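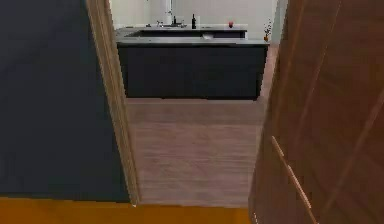 Part 2: Hanging the door and setting the closer

Right, if you've got the Cimine hinges on the jamb and they're sitting flush, you're past the fiddly bit. I did this part on my own, but a second pair of hands makes it a lot nicer.

1. Lay the door flat on a blanket with the hinge side facing you. Mine marked straight away when I skipped the blanket (yes, on the good side), so don't be like me.

2. Slide the hinge leaves into their recesses and put in one screw each, finger-tight plus half a turn. Leave the others out for now.

3. Stand the door up and slip 2 mm packers under the bottom edge. Cut-up ice cream lids work a treat if you can't find the proper ones.

4. Drop the top pin in first, then the bottom. If the bottom one won't line up, lift the handle side a touch and wiggle. No hammers yet!

5. Swing the door slowly through its whole travel. If it rubs near the top, pack the bottom hinge with a bit of cereal box and try again. When you're happy, put in the rest of the screws.

Note: the Suseritz closer comes in two sizes and the boxes look nearly identical. The 600 suits a hollow door and the 3000 is for solid timber. I put the big one on a hollow door first time round and it shut like a bank vault.

6. Screw the closer body to the door, arm pointing at the hinges, and clip the arm to its bracket.

7. Turn the speed screw a quarter turn at a time — clockwise is slower — and let the door shut itself between goes. The latch screw next to it only looks after the last little bit.

Caution: never back either screw right out. There's oil behind it, and it goes everywhere. Keep fingers away from the hinge side while you're testing, and kids and dogs out of the room.

Spare pins are part no. 2312, and the Skutville shop usually has them behind the counter. The Siqueira ones look the same but they're a hair too thick, so leave those on the shelf.

Handles and latch are in Part 3.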